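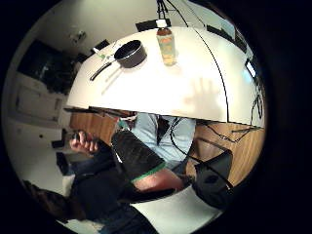

Desktop mode on the Bretik is so much better after the update
Phones > Bretik > Software and Apps

marlowfen
Posted 12/4/22

OK I have to gush somewhere and my wife has heard enough. The new Bretik firmware landed on my phone last night and desktop mode finally works the way I wanted it to when I bought the thing. I've been living on it all day. Email, a big spreadsheet for my brother's roofing business, music in the background, and a dozen browser tabs, all from a phone sitting in a dock!

What I'm running:

Bretik phone, the base model, nothing special
Drelta dock, the flat gray one with the HDMI port on the back
Tesier portable monitor, the matte version
a Bluetooth keyboard and mouse I've had forever
Khondokar as the launcher

The big change is windows. They remember where you left them now! Before, every time you pulled the phone out to take a call and put it back, you got a pile of phone-shaped windows in the top left corner and had to drag them all out again. I did that so many times. Now it all comes right back, same size, same spot. I also get real right-click menus in the file manager, and alt-tab shows previews instead of a row of icons.

Battery is good too, though it's charging through the dock so I guess it would be. Gets warm. Not hot.

Anyone else on it yet? I want to hear what you're doing with it, especially anybody using it for a full work day.

pixelbarn
Got it this morning and yes, windows coming back is huge. I about cheered. One thing to add for people who haven't tried it: hold the Super key and tap an arrow and windows snap to that side. It's not in the release notes anywhere that I can find.

Question about your Tesier, are you getting full resolution? Mine is stuck at 1600 by 900 and everything looks a little soft.

marlowfen
Full resolution here. I did have to go into Display and turn off "match phone scaling" first. It's on by default after the update for some reason. And thank you for the snap tip, I'm going to be insufferable with that one.

pixelbarn
No change with scaling off. Hm.

tessaline_k
Glad you two are having fun, but I'm going to be the grump. I've had this phone since launch and desktop mode was on the box. On the box! We waited this long for windows to remember where they are, which every computer I've owned could do. I'm happy it works. I'm not handing out flowers for it.

And it still won't run two external screens, which the Drelta dock has the ports for.

marlowfen
Fair on the wait. I came to it late so I probably got the nice end of the deal. Doesn't the spec page say one external display, though? I thought the second port on the Drelta was only for laptops.

tessaline_k
The spec page says it now. I'd love to see what it said back when I paid for mine. I remember two, but I don't have a screenshot, so take it for what it's worth.

oldgoat_radio
I can settle some of that. I still have the little fold-out sheet from my box and it says "connect to an external display." One. So it may be the dock's page you're thinking of, because Drelta does advertise two screens and puts the bit about laptops way down at the bottom in tiny type. I think they could be a whole lot clearer.

Now for the fun part, has anybody plugged a MIDI keyboard into this setup? I did after supper and it just showed up. No driver, no fiddling. I played for an hour with the phone as the synth and the monitor showing the knobs. The delay is small enough that I stopped noticing it, and I'm picky (I used to do live sound).

marlowfen
Wait, what? Through the dock's USB port or with the phone's own?

oldgoat_radio
Dock. The front port. The back one saw the keyboard but the sound crackled, and moving it to the front fixed it. I have no explanation for you.

quillandcord
The back port shares bandwidth with the HDMI on that dock, or that's how it was explained to me when I had a webcam dropping out. Front port for anything that needs to be steady, back port for a mouse or a thumb drive.
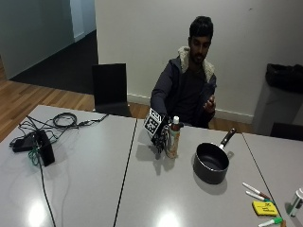 Anyway, I've been doing full work days on this, so to answer the original post: it's doable, with a couple of catches. I write grant applications. Mostly that's long documents with comments all over them, plus a lot of PDFs, plus video calls. The documents are great. PDFs are great, and I can keep one on each side of the screen and read across. Video calls are where it falls down. You can take the call in a window, but the phone's camera is pointing at the ceiling in the dock, so you need a webcam, and then the webcam wants the front port, and then where does the headset go? I ended up with a hub hanging off the dock and it looks like spaghetti back there.

Even so, I've left the laptop in the closet for most of the month, and I didn't think I'd be saying that.

pixelbarn
Can I ask how your battery health looks after that much docked time? Mine's at 361 charge cycles and I'm trying to decide if I should care.

quillandcord
I've never looked! I keep the charge limit on and leave it at that.

tessaline_k
Turn on the charge limit, pixelbarn. It's under Battery, then Care. That's one thing they got right from day one, and see, I can be nice.

pixelbarn
Done. And noted for the record.

henhouse_dan
I'm going to disagree with most of the thread and say the stock launcher is better than Khondokar now. Before the update, sure, Khondokar all the way. But the stock one has the new taskbar, it opens faster, and I don't have to give another app permission to see everything on my screen. What's Khondokar still doing for you all?

marlowfen
Workspaces! I have one for the roofing stuff and one for me, and I flip between them with a key. The stock launcher has nothing like it. Plus the search box finds settings, files and contacts all at once. I tried going back to stock this afternoon after reading the release notes and I lasted maybe twenty minutes.

oldgoat_radio
Workspaces for me too. One is for music only, and notifications are shut off in there.

henhouse_dan
OK, per-workspace notifications I didn't know about. Is that in the free version?

oldgoat_radio
Yep. Long-press the workspace name and it's in the menu.

wdai_khondokar
Hi all, Wanting Dai here, I make Khondokar. Somebody sent me the link to the thread and I've been grinning through it, thank you! A few answers while I'm in here.

henhouse_dan, your point about permissions is a good one. Khondokar asks for screen access only so it can draw the window previews. If you say no to it, you lose the previews and get plain icons, and everything else keeps working. I should say that on the setup page and I'm going to add it.

pixelbarn, I think I know what's up with your Tesier. After the firmware update, the phone holds on to the old display profile for monitors it has met before. Go to Display, tap the monitor's name, pick Forget, then unplug it and plug it back in. You have to unplug it. Restarting the phone isn't enough.

For everybody: there's a new beta going up in February with saved layouts, so you can have a set of apps open in their places with one key. I've been using it myself and I'm excited about it. The list of bug reports and requests is at 1,845 entries, so please be patient if yours hasn't gotten a reply. I do read them.

pixelbarn
FORGET AND REPLUG WORKED. It's so sharp! I've been squinting at this thing since breakfast. Thank you thank you.

tessaline_k
Saved layouts would get me to switch. Will they work if the window sizes change between monitors? I've got a small one at home and a big one at my sister's, and I go back and forth.

wdai_khondokar
They do it by share of the screen, so a window that takes up the left half on the small one takes up the left half on the big one. Apps that force a fixed size are still a pain. If you have one of those in mind, send me the name and I'll test with it.

tessaline_k
My bank's app. It opens as a tall skinny strip no matter what I do. I'll send you the name in a message.

henhouse_dan
Reinstalled Khondokar with screen access off. Icons are fine with me, I never looked at the previews. I still think the stock taskbar is nicer looking and I'll die on that hill, but the search is quick, I'll give you that.

marlowfen
I'll take it, Dan.

Does anyone have a good way to scroll sideways in a wide spreadsheet with a plain mouse? Shift plus the wheel works in the browser but in the sheets app it zooms instead, and I keep blowing the thing up to the size of a billboard.

quillandcord
Ha, I did that in front of my boss. There's a toggle in the sheets app under Input called "wheel modifiers," and if you set it to System it behaves. Or get a trackpad. I bought a cheap one for the other side of the keyboard and now I use both hands like I'm flying something.

marlowfen
Found the toggle, it scrolls! And now I'm looking at trackpads. Which one did you get, and does it do the three-finger swipe between workspaces?

quillandcord
It's some no-name one with the label worn off. Two fingers work for scrolling, but three fingers do nothing in desktop mode for me. Could be the trackpad, could be the phone.

oldgoat_radio
Three fingers works on mine, but you have to turn on gestures in Khondokar itself. Settings, Input, scroll to the bottom. I'll try it with the stock launcher tomorrow and post back.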